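4. Hanging the tools

Last updated: March

Before you start, the Drelby panel must be fixed to the wall and the bench board pushed up close to it. See section 3 if the panel still moves when you pull on it.

4.1 Place the hooks and the cup

1. Hang the tool cup toward the left side of the panel, low enough to reach from your seat.
2. Put one hook beside the cup for pliers. Hang them by the grips with the jaws down.
3. Set the tape hooks in a row on the right, one roll to each hook. Leave at least 2 empty holes between rolls.

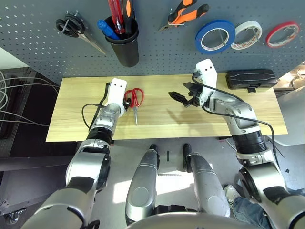
4.2 Load the cup

1. Lay the screwdrivers on the board and wipe the shafts.
2. Drop them in one at a time, shaft first, handles up.
3. Put the ones you use most at the front.

NOTE: The Vinerer cup holds more than 600 grams, but a full cup can lift off the panel if it is knocked from below. Press down on the rim to check that both tabs are seated. 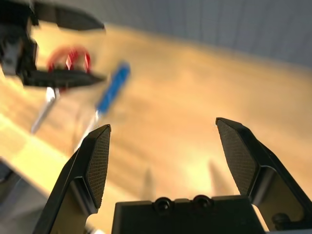 Long shafts may touch the bottom of the cup before the handle reaches the rim. They can stay that way. Stubby drivers tend to sink and are better kept in a drawer.

4.3 Scissors, blades and cases

1. Close scissors before you hang them or lay them on the board.
2. Keep serrated tools out of the cup.

CAUTION: Do not reach across an open blade to get to the tape.
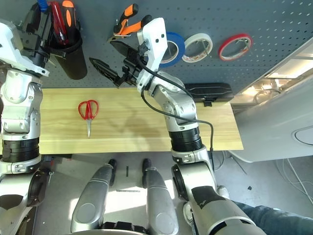
3. Stand closed cases along the back of the board with the latch facing you.
4. Order spare hooks as part 19.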